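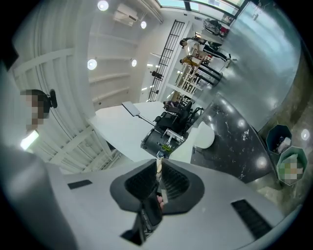 Fig. 4. Gripper body, with the black shroud and jaw at its center and the vent grille at right.

Section 6: Using the handheld gripper at your workplace

Welcome to the part of the guide we most enjoyed writing! The Tivau handheld gripper is how you and your coworkers show the sorting arm what a good pick feels like. You do the job by hand, the gripper records it, and the arm learns from the recording. No programming, no special background. If you can pack an order, you can teach one.

At Clollholm, where the Tivau has been in daily use since February, the people who used to spend whole shifts bending over small-parts trays now spend part of that time teaching the arm and the rest on checking, repairs and customer returns (the work they had always been asking for more of). Most of the tips in this section came from them.

Before you start

1. Charge the gripper fully. The status light stays green when it is ready.

2. Check the shroud. The black rubber should sit evenly all the way around, with no folds in the ridges. If it has slipped, press it back into place with your thumb.

3. Keep the vent grille clear. Don't rest it against your sleeve or put tape over it.

4. Agree with your team who is teaching and who is checking. Swap every 300 picks, or sooner if anyone's wrist gets tired.

CAUTION: Fingers go inside the shroud only when you are working the jaw yourself. Switch the gripper off before cleaning or clearing anything from that area.

Recording a pick

1. Hold the gripper with the flat surface facing up and your elbow close to your side.

2. Press Start and wait for the double beep.

3. Reach for the part at your normal speed. New teachers nearly always go too slowly – the arm copies that too, and you end up with a very polite robot that never finishes a tray.

4. Close the jaw, lift, and place the part.

5. Press Stop. If you fumbled, press Stop twice to mark the recording as a miss. Please don't delete misses! They are useful to the software and they are not counted against anyone.

NOTE: Work where you normally work. Coworkers walking by, chairs in different spots and daylight from the windows all help the arm cope with a real room.

How many recordings do you need?

For a single part type, plan on over 1000 good picks shared across the team. That sounds like a lot, but four people taking turns will be surprised how quickly the total climbs. Mixed trays need more, and Devel (the software on your desk computer) shows a progress bar for each part.

What changes for your team

Once the arm takes over a tray, someone still owns that tray. We recommend naming a tray lead from the people who did the teaching, as they will spot a bad grip long before Devel does. Nikola Stan, who ran the first Clollholm set-up, put the tray lead's name on the job board on day one and moved the old pick targets off it on the same day. Do both together. Leaving the old targets up while the arm is learning makes people rush their recordings.

Set aside time in each shift for teaching and treat it as regular work. It counts toward hours in the Georgiou scheduling add-on if you pick the "Teaching" job code.

NOTE: Recordings may include people nearby. Turn on face blurring in Devel under Settings > Privacy before your first session, and tell everyone in the room when you are recording.

Last updated May 10, 2019

14 people found this page helpful | 3 comments | Share

Related pages
Section 5: Charging and storage
Section 7: Checking recordings in Devel
Replacing the rubber shroud
Job codes in the Georgiou add-on
Tray lead checklist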